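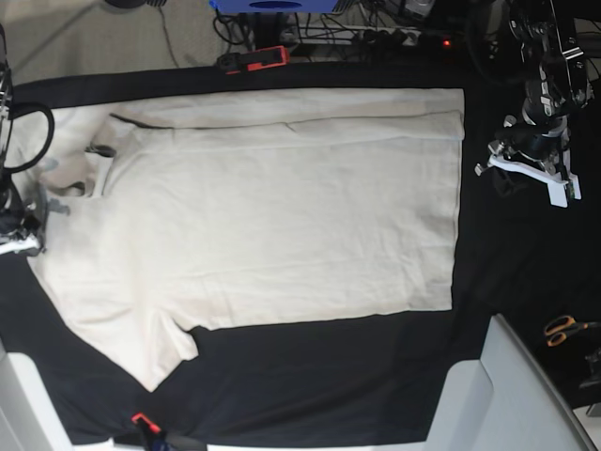
What does a phone system do with a call when every extension in the building is busy?

It does whatever the person who set it up told it to do, and if that person told it nothing, the caller usually gets a busy tone or a voicemail box that was last emptied in January.

Unit 3: Call routing for small offices
Instructor: Onyekachi Ibrahim

Last time we covered handsets and cabling. Today is about what happens between the caller dialing and a human picking up, a stretch of time most offices leave to fate.

Terms you need

Extension: a short internal number. It belongs to a desk or a login, and you should find out which before someone changes desks.

Ring group: several extensions that share one incoming number. They can ring all at once or in order. Ringing in order sounds fair until you are the first name on the list.

Queue: callers wait their turn and hear music. A ring group has no waiting line. Students mix these two up on every test.

Auto attendant: the "press 1 for sales" menu. Keep it short. If your menu has a submenu, be ready to defend it in class.

Worked case: the Stidstead clinic

The front desk is extension 2114, staffed by Lilibeth Marquez. Billing is extension 79, left over from the old system, and yes, mixed-length extensions cause exactly the trouble you would expect – the system has to wait after the second digit to see if more are coming.

Calls ring the front desk for 19 seconds, then go to billing, then back to the front desk. Draw this on paper before you read on. The circle you just drew is the problem.

The fix is an exit: after billing, send the call to a shared voicemail box and have the message emailed to two people. One person takes vacations.

For next class

Draw a call flow for the Rurkero branch, including after hours and holidays. Work with your lab partner. Princess Navarro and Judite Rocha, please use a ruler this time. Hand in drawings to Genalyn Evangelista by 4 p.m.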